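Closet day, finally

21 Jan 2023

Ok quick one, coffee's getting cold. Winter stuff is coming out of the wardrobe and going on the bed until I decide. Keep, donate, wash. The purple down jacket is the problem – takes up half a shelf, and I wore it maybe 3 times last year. Warm though. Really warm.

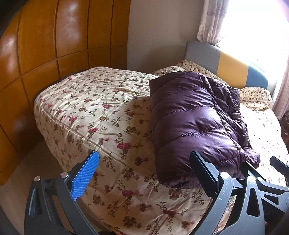

Colton says sell it. Normand says never sell a down jacket in January, wait till it snows again and you'll be sorry. So it stays till May, I guess, and then we'll see.

Sweaters next. Found 19 hangers with nothing on them, no idea how. Also need to wash the comforter but that means the big machines at Grukholm and teh line on a Saturday, no thanks.

More tonite if I finish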